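Tag der offenen Tür im Gesundheitszentrum Ridcombe: viel Glas, wenig Sprechzeit

29.10.2023

Wer in Ridcombe einen neuen Hausarzt sucht, steht seit dem Frühjahr auf einer Liste. Auf der Liste stand ich auch, und vermutlich kam die Einladung deshalb. Das kommunale Gesundheitszentrum öffnete für einen Nachmittag die Türen seines Neubaus, mit Rundgang, Fragestunde und Kuchen. Ich bin hingefahren, weil ich wissen wollte, wo das Geld geblieben ist.

Der erste Eindruck ist nicht schlecht. Vom Bahnhof läuft man eine Viertelstunde bergauf, was für ein Haus, das sich ausdrücklich an Ältere und Leute ohne Auto wendet, eine merkwürdige Lage ist. Der Bus aus Rernley hält zwar vor der Tür, fährt aber nach 16 Uhr nicht mehr. Auf meine Frage, ob das mit den Abendsprechstunden zusammenpasse, die im Faltblatt angekündigt werden, hieß es, man sei mit dem Verkehrsbetrieb im Gespräch. Im Gespräch war man, wenn ich meine Notizen vom letzten Jahr richtig lese, damals auch schon.

Begrüßt wurden wir von Natalie Goodall, der Leiterin des Zentrums. Sie sprach frei, kurz und ohne die üblichen Floskeln, das rechne ich ihr an. 877 Patienten habe man im neuen Haus bislang aufgenommen, 338 weitere warteten. Ich habe nachgefragt, wie lange. Das komme darauf an, sagte sie. Worauf, blieb offen, denn da ging schon die Tür zum Wartebereich auf und die Gruppe setzte sich in Bewegung.

Der Wartebereich: hell, hohe Decke, Stühle mit Armlehnen, an denen man sich tatsächlich hochstemmen kann. Wer einmal mit frisch operierter Hüfte auf einem Plastikschalensitz gewartet hat, wird das zu schätzen wissen. Die Anmeldung dagegen liegt mitten im Raum. Jeder, der dort seine Beschwerden schildert, schildert sie allen. Clive Wainwright, der uns durch das Erdgeschoss führte, meinte, sensible Anliegen könne man auch in einem Nebenraum besprechen. Dazu muss man aber erst einmal laut sagen, dass man ein sensibles Anliegen hat.

Es folgten zwei Behandlungszimmer, das Labor (nur durch die Scheibe) und die Zahnarztpraxis. Letztere ist komplett eingerichtet und geschlossen. Die Stelle ist ausgeschrieben, seit wann, wusste Wainwright nicht. Eine Besucherin hinter mir sagte, in Monport sei es dasselbe, da habe man den Behandlungsstuhl am Ende wieder abgeholt. Nachprüfen konnte ich das nicht.

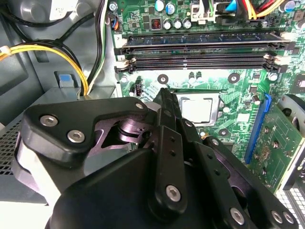
Im Obergeschoss ging es dann um die Verwaltung, und hier wurde es zäh. Derek Lightfoot stellte das neue Terminprogramm vor, das unter dem Namen Hegde läuft und die telefonische Anmeldung »entlasten« soll. Entlastet wird vor allem das Telefon. Wer kein Smartphone hat, ruft weiterhin an, landet aber hinter denen, die ihren Termin bereits online gebucht haben. Lightfoot nannte das eine Übergangsphase. Ein fester Anteil an Terminen für Anrufer sei denkbar. Beschlossen ist nichts.

In der Vorführung brauchte er fast 15 Minuten, um einen einzigen Termin für eine Blutabnahme zu vergeben. Das lag zum Teil an den Zwischenfragen, auch an meinen. Trotzdem hätte ich gern gesehen, wie das an einem vollen Vormittag geht. Auf die Frage nach dem Datenschutz gab es ein Merkblatt, vier Seiten, klein gedruckt. Ich habe es inzwischen gelesen und weiß jetzt, dass meine Daten »nach Maßgabe der geltenden Bestimmungen« verarbeitet werden.

Die Fragestunde leitete Lionel Kershaw vom Trägerverein. Vieles drehte sich um Parkplätze. Eine junge Frau wollte wissen, ob es wieder eine Hebammensprechstunde gibt; die war beim Umzug weggefallen. Man prüfe das, sagte Kershaw. Nach den Betriebskosten gefragt, verwies er auf den Jahresbericht, der noch nicht vorliegt. Am meisten Klartext redete ein Zuhörer, der frühere Krankenpfleger Keith Oakley aus Rernley: Das alte Haus sei hässlich gewesen, aber man habe dort am selben Tag jemanden zu Gesicht bekommen. Dafür bekam er Applaus, mehr als die Podiumsteilnehmer zusammen.

Ganz gerecht ist der Vergleich nicht. Im alten Haus gab es keinen Aufzug, und die Wundversorgung fand in einer umgebauten Teeküche statt. Die Pflegekräfte, mit denen ich beim Kuchen sprach, wollen nicht zurück. Eine von ihnen sagte allerdings auch, dass zwei Kolleginnen zum Jahresende gehen und sie noch keine Nachfolgerinnen kenne. Im Vortrag kam das nicht vor.

Mitgenommen habe ich das Faltblatt, das Merkblatt und einen Kugelschreiber. Meinen Platz auf der Warteliste wollte man mir am Empfang nicht nennen, das gehe nur schriftlich. Den Brief habe ich am nächsten Morgen eingeworfen.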